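4. Replaying a folding demo in Ovik

Okay, before you load anything, lay the garment flat with the front up. I like a chunky cable knit for this, as the planner gets lots of texture to work with.
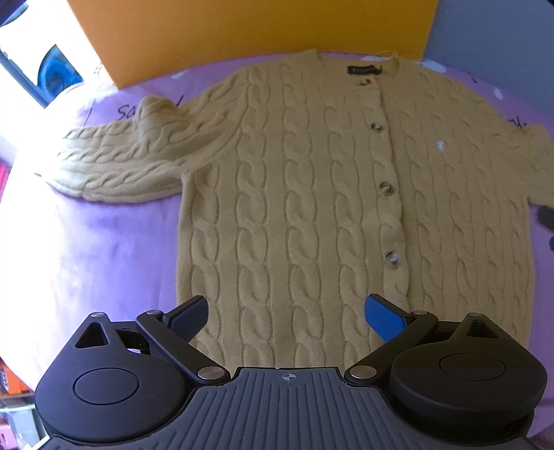 1. Open the Planner tab and set the preview to 100 steps.
2. Drag the two sleeve markers into place – cuffs first!

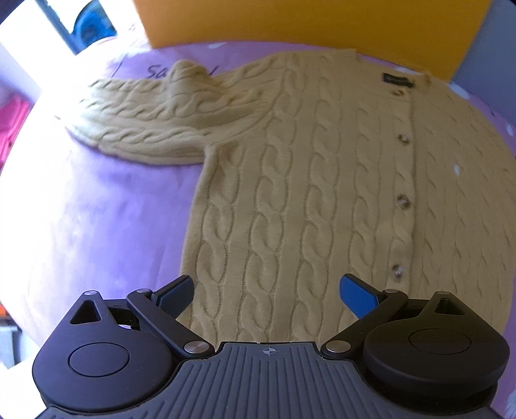 3. Hit Replay and watch the finger gap plot.

Note: I leave smoothing at 200.

Caution: save your markers before switching tabs, or they're gone.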